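Stestard Robotics Club - Bench Safety Checklist With Comments
Project: Tarkex kitchen sorting task
Checked on: Sun 8 April
Place: Riis room, both tables
Result: passed with remarks, 2 points open

Please read the comments also when the point is marked OK. Last time in October some members read only the marks, and the same cable was found in the same place again.

Section A - Before power is switched on

A1. Emergency stop button can be reached from the chair of the operator.
OK. The button was moved to the left side of the desk. Please do not put laptops in front of it.

A2. Emergency stop was pressed and tested.
OK. Tested with the arm standing still, and once more during slow motion.

A3. Base of the arm is fixed, no movement by hand.
OK.

A4. Power supply is off the floor and has free air.
OK with remark. The supply stands on the shelf, but somebody had laid a folder on it. Folder removed.

A5. Cables are outside the working area or fixed with clips.
OPEN. A cable makes a loop on the far side, and a finger of the gripper could go under it if the arm is driven to its full reach. It must get two clips before the next session. Until then the reach is limited in the software, and the operator should look at this side before every start.

Section B - Gripper

B1. Fingers are tight and not bent.
OK. Checked by hand with power off. The bolts were tightened with the small key from the Zoltlow box. Return the key to the box, please.

B2. Finger tips have no sharp edge or broken part.
OK. The left tip is narrow, so keep your own fingers away from it also when the arm is in pause mode.

B3. Wrist camera gives a picture, and both fingers are inside the picture.
OK with remark. The picture is not very sharp and shows blocks, but it is enough for the operator to see where the fingers are.

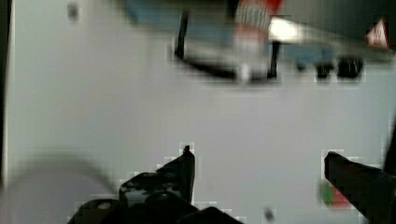 Point B3: wrist camera view with both gripper fingers over the table.

B4. Gripper force is set to the low value.
OK. The value is 55 in our settings file. Do not change it for one heavy object and then forget it. If you need another value, write it in the log with your initials.

B5. Gripper opens when the stop is pressed.
Not applicable. Our gripper keeps its position at stop, and the new members should know this before they try to pull an object out.

Section C - Table and objects

C1. Only objects from the task list are on the table.
OK. Food and dishes are toys. Real drinks stay on the other table, with the cap closed - this rule is also for the mentors.

C2. No glass or ceramic that can break into pieces.
OK with remark. The little oven has a door that was checked for cracks, none found. The arm is allowed to touch its handle only at slow speed.

C3. Heavy or tall objects stand stable and do not hang over the edge.
OPEN. The oven is placed too far to the right and a part of it passes the edge of the table.
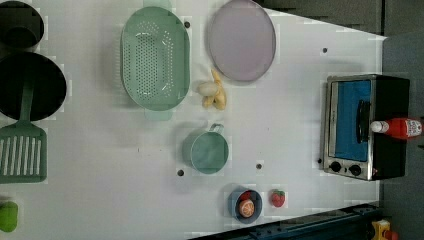 It must be moved toward the middle before the door task is tried again, and somebody should press on the outer corner to feel if it tips. The bottle should not lie on top of the oven during this task. It can roll off, and people will want to catch it with the arm still moving.

C4. Long handles do not point toward the operator.
OK. Please check again after every reset of the objects, because they are put back in a different order each time.

C5. Floor next to the table is free.
OK with remark. Small toys fall down often. Stop the arm first, then pick up. Not while it is moving, also when it is on the other side.

Section D - People

D1. Two persons in the room whenever the arm has power.
OK.

D2. Long hair tied, no loose sleeves, no necklace.
OK. Hair bands are in the drawer.

D3. Operator says "moving" loudly before each start.
OK with remark. It was said, but too quietly. The person at the table must answer before the arm starts.

Open points: A5 and C3. Whoever closes a point writes the date next to it on the paper copy at the door.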